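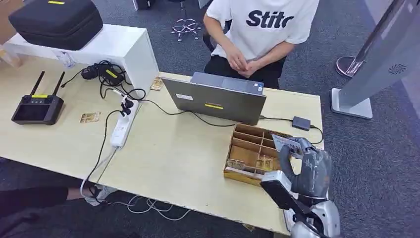

# Handout 2: The Shared Work Table

Bench Practice, Khosravi Building, Room 31
Notes by Ansel Lyons, revised 26 April 2020

Read this before the next lab session. It replaces the single page given out in February. The rules about food and bags haven't changed and are not repeated.

## What belongs on the table

At any time the table holds three kinds of things: things in use, things waiting to be used, and things left behind by whoever sat there before. The first kind needs room. The second needs a fixed place. The third goes back to the shelf before you start, even if it isn't yours.

A laptop takes up more of the table than people expect. The base is only part of it. Add the raised lid, the cable on the right, and the hub with whatever comes out the other side of it. When you set up, place the laptop first and the hub second, then run the cable away from you along the side where you won't be handling parts. If you are left-handed, you may want to swap the whole arrangement.

Handheld units with antennas lie flat, screen up. Don't stack anything on them. Antennas get bent when someone slides a notebook across the table without looking.

## Cards and the compartment box

The light wooden box with the grid of slots is for flat cards only. Cards stand upright in it. A card lying across the tops of the others hides them and will be on the floor by the end of the hour.

1. Take out one card at a time.
2. Hold it by the edges and read the marking before you put it anywhere.
3. If you are going to use it soon, lay it flat on clear table, away from the laptop.
4. When you are finished, return it to the slot it came from. If you have forgotten the slot, check the list inside the course binder.
5. If the slot is taken, ask. Don't double up.

The slots are thin-walled. Lower the card straight down and let go when it touches bottom. Pressing at an angle will split a divider sooner or later, and gluing one back in is a slow job.

Bare circuit boards are a separate matter and don't go in the wooden box. They go in the bags in the Farina drawer, one to a bag, with the bag folded over once. A board that is out on the table should be in somebody's hands or about to be.

## Cables and the cabinet

Most of the clutter in this room is cable. The adapters are stored at the side of the cabinet, and by the middle of the term they have usually grown into one knot that reaches well onto the table.

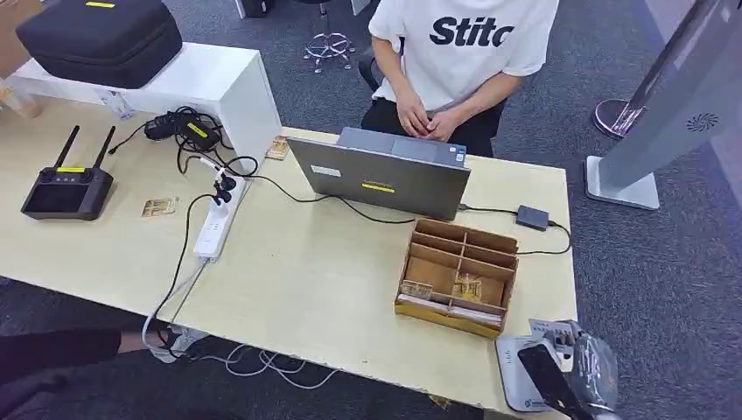 *Fig. 2. Work table and cabinet. Hard case on top, power adapter and cables at the side.*

Look at the area beside the cabinet. The adapter has a yellow label, and the cables coming away from it are black and tangled. Tracing a black cable through other black cables by hand takes time, and people tend to give up and pull. Please do the following instead:

- Unplug at the wall end first.
- Free the loose end and work back toward the adapter.
- Coil to a loop of 300 mm and close it with a fabric tie. No wire ties.
- Put a label at both ends. The Kinlow label sheets are in the top drawer.

The top of the cabinet is reserved for closed cases. A case goes up there zipped, with its label facing out. Cups do not go next to the cabinet, including empty ones. Use the windowsill by the door.

Dezső Kiss has asked that nothing new be stuck on the front of the cabinet. There is a paper label there already and it is enough. Notices go on the board in the hallway.

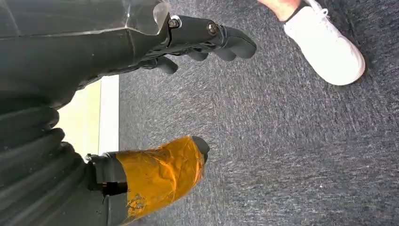 Tape is the last topic, and it is the one where most of the bad habits show. We use it for marking, for bundling and for covering a surface that gets handled a lot. Colored tape is easy to see against black parts, and for that reason it is the usual choice here. It also shows poor work very clearly. On the orange wrap you can see creases, small bubbles, and darker smudges where the tape has folded over onto itself. A fold like that is a place for dirt to sit and for an edge to start lifting. To avoid it, wipe the surface and let it dry, cut the strip before you start, and lay it down slowly from one end with your thumb following behind. On anything round, use narrower tape and overlap each turn by half. If a fold forms, peel back to it at once and lay that part again. You can't press a fold flat afterward.

The Brullow roll on the hook is for marking only. It leaves residue if it stays on for more than a few weeks. The wide rolls in the cupboard cost more, and we get through around 900 feet a year, so cut what you need and put the roll back.

## Before you leave

- Cards in slots, boards in bags
- Hub and laptop cables coiled, laptop closed
- Handheld units back on the shelf
- Chair pushed in, floor checked under the table. Dark screws are hard to find on gray carpet, so use the flashlight.
- Sign the sheet

## For next session

Bring one cable from home that you have labeled at both ends, and a strip of tape laid on a round object of your choice (a marker pen is fine). We will pass them around. Write half a page on where you would put the compartment box if the table were half as wide, with a simple sketch. Hand it in to Dezső or leave it in my tray.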